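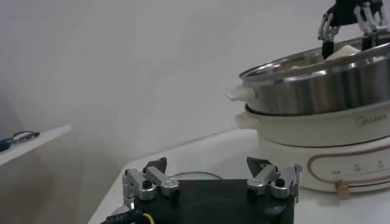
# Factura de la luz: ¿me conviene bajar la potencia contratada?

**marisa_vilela**
30 de diciembre de 2021

Vivo sola en un piso de dos habitaciones en Vilela y tengo contratados 5,75 kW, que es lo que dejó el inquilino anterior. La cocina es de gas y el agua caliente también. Lo que más gasta en casa es la lavadora, el horno (una vez por semana, si llega) y un radiador eléctrico pequeño que pongo en el baño por las mañanas.

En el último año he consumido 1308 kWh según el resumen de la comercializadora, Inlow. Por teléfono me dijeron que con 4,6 kW "iría justa" y que mejor no tocar nada, pero no me supieron decir por qué. ¿Cómo puedo saber qué potencia necesito? ¿Y si luego me quedo corta, me cobran por volver a subirla?

---

**Mostafa Lahlou**

El consumo anual no te sirve para decidir esto. Los 1308 kWh son la energía gastada a lo largo del año, y la potencia es lo que puedes tener encendido al mismo tiempo. Hay casas que gastan muy poco y tienen picos altos, y al revés.

Lo que tienes que mirar es la potencia máxima demandada. Está en la web de tu distribuidora (la distribuidora, no Inlow). Te registras con el DNI y el CUPS, que es el código largo que empieza por ES y viene en la factura. Dentro busca "maxímetro" o "potencias máximas" y te sale el valor de cada mes.

En mi casa el pico más alto fue de 2585 W, en julio, con el aire acondicionado y el lavavajillas a la vez. Los demás meses no pasé de 2315 W. Tenía 4,6 kW, bajé a 3,45 y no me ha saltado nunca.

Si no quieres registrarte, suma a mano lo que dice la etiqueta de cada aparato que puedas usar a la vez. En tu caso, por ejemplo:

- horno: mira la placa, suele estar en el marco de la puerta
- lavadora: cuenta el valor máximo, aunque solo lo alcance cuando calienta el agua
- radiador del baño: si es de los pequeños, alrededor de 1000 W
- nevera, luces, router y televisor: deja un margen de 500 W

Si el radiador solo lo pones por la mañana y el horno por la noche, no hace falta que los sumes juntos.

Sobre el coste: por bajar te cobran los derechos de enganche, que son unos pocos euros más IVA. Por volver a subir te pueden cobrar algo más por cada kW, así que mira bien los datos antes de pedirlo. En general solo puedes pedir un cambio cada doce meses, aunque conviene que lo confirmes con la distribuidora.

Ten en cuenta también que ahora hay dos potencias, punta y valle. Puedes dejar la de valle más alta si por la noche pones varias cosas a la vez.

---

**toni_plirville**

yo bajé a 3,45 y al mes me saltaba cada dos por tres con el termo y la vitro. depende de lo que tengas. con gas supongo que bien

---

**marisa_vilela**

Gracias a los dos. He entrado en la web de la distribuidora y mi máximo de los últimos doce meses es 3,1 kW, en enero. Voy a pedir 3,45 en punta y 4,6 en valle. El horno lo usaré después de las doce o con el radiador apagado.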